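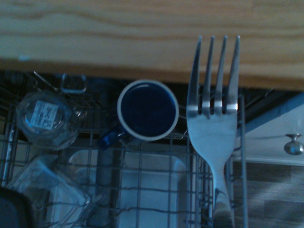
We finished the second round of dishwasher unloading tests in January 2022, and the numbers are better than I expected. The policy now trains on 2,918 demonstrations, up from 2,533 in November. Most of the new ones cover the upper rack, where clear plastic was giving us trouble.

The change that mattered was small. Hidayah Nair suggested we stop adjusting the color of the wrist images before training and feed them in as they are, blue cast and all. We had been correcting them by hand-tuned settings, and the settings drifted between sessions.

With the raw images, the policy got the cup out in 18 of 20 trials. Both misses were grasps that closed on a rack wire next to the handle. Forks are fine. Clear lids are still bad, and I don't have a count worth posting yet.

Zahira Wuisan is rerunning everything on the Tavosach arm to see if it holds there. The lower rack comes after that.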